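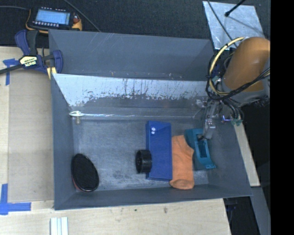

Clindley Odds – data card and read-me

Last changed 23/09/2021

What's in it

Clindley Odds is a list of small household and desk things kept in open grey bins: socks, tape dispensers, boxes, and a fair number of items that don't belong to any category we trust. There are 249 records in the current version. Each has a short name, a main colour, a rough shape and a yes/no field for "soft".

Where it came from

The list started as a tidying exercise at Trisness, where the odds and ends had been sorted by a scheme called Assefa. Assefa promised that any item could be put in its proper group on sight. We doubt that. When 2 people labelled the same 120 items in June, they argued over the groups far more than the colours, and we dropped the groups.

Fields

name – everyday words, lower case, no brands
colour – one word, the colour covering most of the item
shape – box, cylinder, oval, flat, floppy or other
soft – yes or no
note – free text, often blank

Things to be wary of

Colour is the field people trust most and probably shouldn't. Teal gets written down as green or blue depending on who is typing. Black items are worse, as the name tends to be a guess. If the labeller couldn't tell a spool from a wheel, the name should be "black cylinder" and the note should say so. Older records don't always follow this.

"Floppy" was added for socks and cloths. A sock laid out flat has a perfectly good outline, and the same sock bunched up has none, so don't read much into the shape field for anything soft.

The bins are scuffed and scratched. Marks on the floor or walls are not items and have no records. We found 3 that did, and took them out.

Is it any use?

For checking a labelling sheet, yes. For claims about what people keep in their homes, no. Rirketex once asked whether the list was "representative", and we still don't know of what.

Format

One CSV file, plain text, comma separated. Spelling is Australian, so search for "grey" and "colour".

Licence

Free to use and change. Please keep this file with any copy you pass on.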